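The owner of Clasimley doesn't sit down much. We got 6 minutes, then a delivery, then a bit more. She talks fast and wipes things while she does it.

The place opened in April, a tea room with a reading corner at the back, on the Heffernan side of the market. Round wooden tables, low armchairs, a menu card standing on each one. "I wanted people to be able to put a pot and a book down and still have elbow room," she says. "Small tables make people leave."

The chairs came first. Taupe seats, wooden arms. She found them through Sinerness, a house clearance firm, and paid 1,810 for the lot, delivery included. Too much? "Ask me next year." The arms get rubbed with oil when the shop is closed, and she's fussy about it – no polish, no spray.

And the pictures. She likes them leaning, not hung. Pink flowers, white frames.

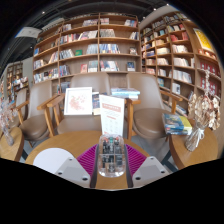
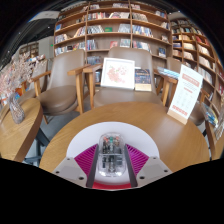 INTERIORS

"A chair is a perfectly good shelf," she says when I ask about the books. They go where there's room, on a seat, on an arm. Customers move them to sit down and thats fine by her. Some of them start reading. "One lady came in for a quick tea and stayed till we closed. She'd picked up a gardening book. She doesn't have a garden."

The menu cards took longer than the furniture. Three versions. The first had 60 items on it and she couldn't read it herself without glasses. The new one has a reddish band across the top, and stands up on its own so it doesn't get sticky. Printed by Nota, two streets over. "They were very patient with me. Very."

What would she change? The lights, right away. Too yellow in the evening, she says, and the bulbs are a pain to reach. A second shelf for cups. Maybe one more armchair by the window, if she can get it trough the door.

She won't do loud music. Won't do laptops on Saturdays either, although she's had complaints. "It's a tea room. Have a tea."

Then the phone goes and she's off behind the counter. Open every day except Monday, last orders half an hour before closing. Books are to read there, but she has been known to lend one if you ask nicely.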